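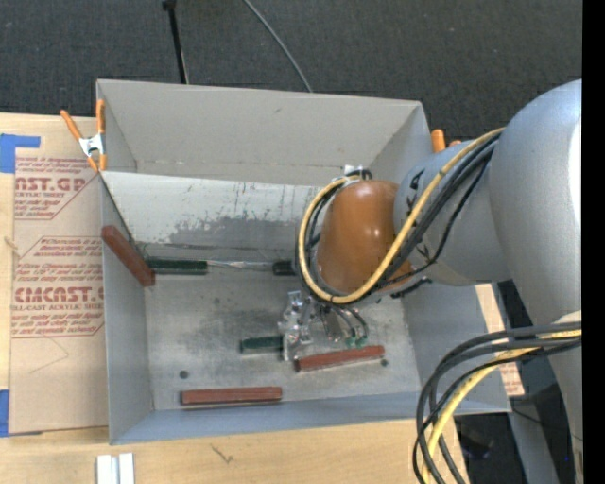 Gray bin on tabletop, interior. See item 3.4.

Drunden Storage Annex
Monthly Walk-Through Checklist, Building 2
Date: 15 Nov 2022
Inspector: Verna Crenshaw
Ratings: OK / Minor / Action / N/A

1. Exits and aisles

1.1 Exit doors open fully from inside without a key. OK
1.2 Exit signs lit, both faces. Minor
Comment: East stair sign lit on one face only. Replacement lamp is on the shelf in the electrical closet, second box from the left.
1.3 Main aisle at least 43 inches clear. OK
Comment: Measured at the narrowest point, between rack C and the column.
1.4 No storage on stairs or landings. Action
Comment: Four flattened cartons behind the west landing door. Removed during the inspection. Same finding last month. Post a sign on the door.
1.5 Floor tape intact at rack ends. Minor
Comment: Tape lifting at rack F. Clean the floor with solvent before retaping; the last strip was laid over dust.

2. Fire protection

2.1 Extinguishers mounted, pin and seal in place, gauge in green. OK
Comment: All units checked and tags initialed. Unit 19 is hung on the new bracket and can be reached without moving the ladder.
2.2 Sprinkler heads have 18 inches of clearance. Action
Comment: Top tier of rack B is too high. Two Valdebenito crates stacked where one is allowed. Lower the upper crate before end of shift. Tag the rack until done.
2.3 Pull stations visible and unobstructed. OK
2.4 Fire doors close and latch on their own. Minor
Comment: Door 2-B closes but needs a push to latch. Adjust closer. If the latch still drags, shim the strike.
2.5 Alarm panel shows normal. OK

3. Racks, bins and containers

3.1 Rack uprights straight, no visible dents above the base plate. OK
3.2 Load plates posted and legible. Action
Comment: Plate missing on rack D. Posted limit on the matching racks is 1365 lb per level. Do not copy that figure onto rack D; the beams are a different model. Get the figure from Plovier in writing.
3.3 Beam clips in place, both ends. OK
3.4 Open-topped bins free of cracks, sharp edges and loose parts. Minor
Comment: Scuffs and scratches are acceptable. A crease is recorded and watched. Any split, or any edge that catches a glove, takes the bin out of use. Run a gloved hand along the full rim, then look at the walls and the bottom. Form still has no line for creases; add one.
3.5 Lids stored flat. OK
3.6 Contents labels face the aisle. Minor
Comment: Rack A, lower level, labels face the wall. Turn at next restock.

4. Electrical

4.1 Panel fronts clear to 36 inches. OK
4.2 No extension cords in permanent use. Action
Comment: Cord feeding the dehumidifier has been in place since the summer. Request a receptacle. Until then, unplug at close of day.
4.3 Cord jackets undamaged. OK
4.4 Cover plates on all boxes. Minor
Comment: Blank plate missing, north wall, above the Kasard compressor. One screw hole is stripped, so use the oversize screw.
4.5 Emergency lights hold for 60 seconds on the test button. OK

5. Housekeeping and first aid

5.1 Spill kit sealed. OK
5.2 Eyewash flushed and logged this week. Minor
Comment: Flushed, not logged. Entry made today with a note.
5.3 First aid cabinet stocked. OK
Comment: Burn gel expires in December. Reordered.
5.4 Oily rags in lidded metal can. OK
5.5 Ladders tagged and hung. N/A
Comment: Both out for repair.

Open items carried forward: 1.4, 2.2, 3.2, 4.2. Item 2.2 is to be rechecked the same day and initialed by the shift lead. Minor items may be closed by the area lead without a second visit, with the closing date written beside the comment.

Signed: V. Crenshaw
Copy to: front office binder, rack contractor (item 3.2 only)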